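3.2 Student task: sorting and racking footwear

The second task was set for the project course at Cenden, which ran alongside the Jolach study from October 2018. Students worked in small groups and shared one two-arm station. Each group chose its own object layout, wrote a short task sheet, and then recorded demonstrations by moving the arms through the task.
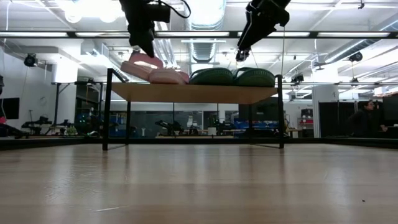 Footwear was picked over blocks or cups for two reasons. A slide has an open strap that a finger can enter from either side, and it has a clear left and right, so a finished pair can be judged by eye. The course rules allowed 22 demonstrations per session, after which the group had to change the starting layout.
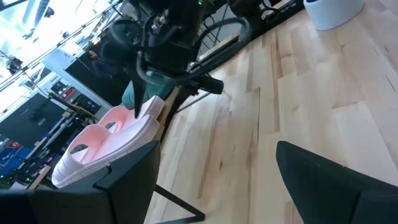
Wrist views were recorded together with the fixed views. In an early test the Boychuk policy was trained on fixed views alone, and it often closed the gripper short of the strap. Adding the wrist views fixed most of these cases — the rest came from starts in which one slide hid the other.

Figure 4. Views from the footwear task, fixed and wrist-mounted. 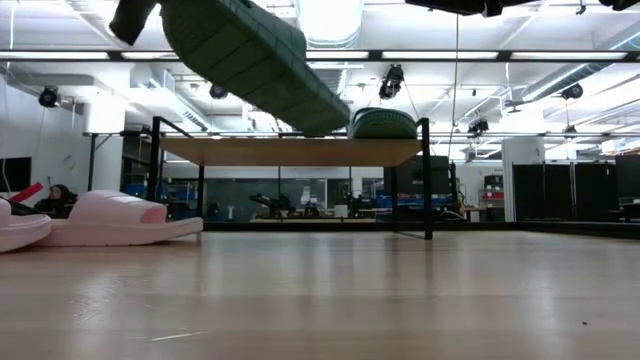 A trial was scored as complete when both shoes of a pair stayed on the shelf for five seconds after release. Shoes that landed on the shelf but faced the wrong way were given half credit. Two raters scored each trial from the recordings, and they disagreed on 22 of 300 trials. These were settled by a third rater. 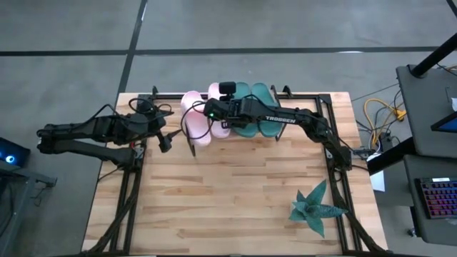 Groups were free to change the order in which the arms worked. Most began with one arm and brought in the second only when the first could not reach. This made the demonstrations longer, but they were easier to label by step. After removing stopped and mislabeled runs, the course produced 3965 usable demonstrations, of which some 110 were held back for testing. The same split is used for the Cakham baseline in Section 4.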